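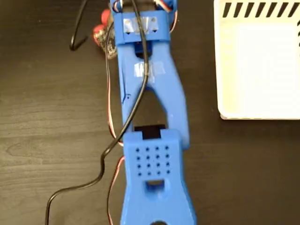
4. Comparaison des contrôleurs sur le bras imprimé

4.1 Matériel et montage

Les essais décrits dans cette section portent sur un bras à bas coût dont les segments sont imprimés en plastique bleu et les articulations actionnées par des servomoteurs (figure 4). Le segment supérieur se termine en fourche et reçoit entre ses deux branches l'actionneur du coude. Le segment inférieur, plus large, présente une face plane percée d'une grille de seize trous en quatre rangées de quatre, que nous n'avons pas utilisée ici. Les câbles sont extérieurs à la structure et cheminent le long des segments.

Ce passage externe facilite le remplacement d'un servomoteur, mais il introduit un couple parasite qui dépend de la configuration du bras. Les modèles dynamiques courants négligent ce terme. Sur une structure aussi légère, il n'est pas négligeable devant le frottement sec des réducteurs, et nous avons choisi de le laisser agir pendant toute la campagne, à l'identique pour tous les contrôleurs. La boucle du câble principal a été remise dans la même position avant chaque série.

Figure 4. Bras imprimé utilisé pour la comparaison, vu à la hauteur du coude. Le câble noir passe devant le segment supérieur puis s'écarte vers la gauche au-delà de l'articulation.

4.2 Contrôleurs évalués

Trois contrôleurs ont été retenus. Le premier, noté C1, est la boucle de position embarquée dans les servomoteurs, avec les gains fournis par défaut. Le deuxième, C2, conserve cette boucle et lui ajoute une compensation de gravité calculée sur la carte Noltora à partir des masses pesées de chaque segment. Le troisième, C3, est le contrôleur en impédance de la bibliothèque Flerari, dans lequel la raideur articulaire est réglée séparément pour l'épaule, le coude et le poignet.

Les gains de C2 et C3 ont été ajustés par la même personne, sur une trajectoire distincte de celles du protocole, puis figés. Aucun réglage n'a été repris après le début des mesures. Une tentative de commande en couple direct a été abandonnée : la mesure de courant des servomoteurs est trop bruitée à basse vitesse pour fermer la boucle sans filtrage, et le filtrage dégradait la marge de phase.

4.3 Protocole

Chaque contrôleur exécute 400 trajectoires point à point, tirées une seule fois dans l'espace articulaire et rejouées dans le même ordre. L'effecteur est déchargé pour la première moitié des trajectoires et porte une masse de 20 g pour la seconde. La durée de chaque mouvement est fixée à 2000 ms, avec un profil de vitesse trapézoïdal. Une pause est observée toutes les 15 trajectoires afin de limiter l'échauffement des actionneurs, dont la température est relevée par le registre interne.

La position de référence est fournie par les codeurs, complétés par une mesure optique externe de l'effecteur. L'écart entre les deux mesures — flexion des segments et jeu des articulations confondus — est enregistré à part et n'entre pas dans l'erreur de suivi. Les essais ont été conduits dans l'atelier de Clellside en décembre, sur un seul exemplaire du bras.

4.4 Observations

À vide, C1 et C2 se distinguent peu pendant le mouvement. La différence apparaît à l'arrêt : C1 laisse une erreur statique au coude lorsque le bras est tendu à l'horizontale, que C2 réduit nettement. Avec la masse embarquée, l'avantage de C2 diminue, le modèle de gravité n'étant pas mis à jour. C3 donne l'erreur de suivi la plus élevée des trois dans les deux conditions, ce qui était attendu compte tenu des raideurs choisies, mais il est aussi le seul à ne pas produire d'oscillation entretenue au voisinage de la consigne.

Ces oscillations, visibles avec C1 et dans une moindre mesure avec C2, se concentrent sur le coude. Barbier les attribue, sur une architecture voisine, à la quantification du codeur. Nos relevés s'accordent mieux avec une interaction entre le jeu du réducteur et la souplesse de la fourche : l'amplitude varie avec la direction d'approche, alors que la résolution du codeur est constante. Un essai complémentaire proposé par Tuulikki Eskola, dans lequel le coude est précontraint par un élastique, supprime l'oscillation dans une direction et la laisse inchangée dans l'autre.

L'effet du câble a été isolé en rejouant une partie des trajectoires avec le faisceau soutenu par une potence. L'erreur statique du coude diminue alors pour C1 et C3, et reste du même ordre pour C2. Le classement des contrôleurs n'en est pas modifié. Les résultats avec préhenseur monté sont traités à la section 5.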